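Do Sofas Really Swallow Coins?

Ask a grown-up where the TV remote went and you will probably hear, "The couch ate it." People say this as if it were a fact. Is it? Let's be a little suspicious.

A couch has no mouth and no stomach. It does have gaps, and those matter a lot. Most seat cushions are soft on top and sit on something springy. When you flop down, the cushion squashes and tips. The gap beside it opens up. Anything loose in your pocket can slide toward the lowest spot, and the lowest spot is often right next to that gap. Then you stand up, the cushion puffs back out, and the gap closes over your quarter.

So gravity does most of the work. You do the rest by wiggling.

Some websites say a normal couch has a small fortune hidden inside. I don't believe it, and you shouldn't either until somebody shows you how they checked. Whose couch was it? How many did they look at? Did they only tell us about the best one?

Danica Kolev, who is 11, wondered the same thing. She and her neighbor Edin Hoxha searched six couches on their street in Pickering and wrote down the money they found in each one. The total was 47 cents. Four of the couches had nothing at all, except crumbs and a sock.

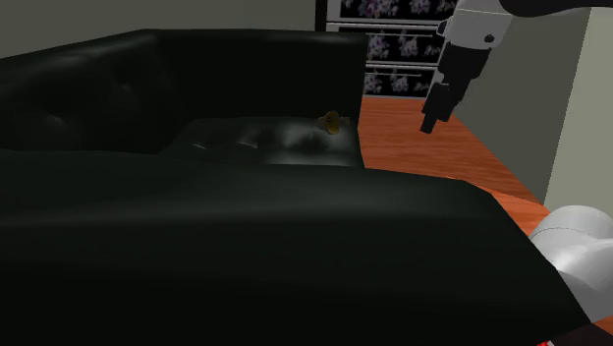 A black leather sofa with a big, rounded armrest.

Does the kind of cover make a difference? You may hear that leather couches lose more stuff because leather is slippery. That could be true. A coin does slide more easily on something smooth than on something fuzzy. But a smooth couch with tight gaps might still lose less than a fuzzy one with wide gaps. Danica's list can't settle it. Six couches is a very small test, and she didn't write down which ones were leather.

That is a good thing to notice about any test, by the way. If you forget to write something down, you can't go back and use it later.

Try it yourself (ask first - it isn't always your couch):

Put a penny on a seat cushion, near the side. Sit down next to it and get up again. Do this ten times and mark down where the penny ends up each time. Then try it with the penny in the middle. Did it move as much?

If your answer doesn't match mine, don't just take my word for it. Do it again and see.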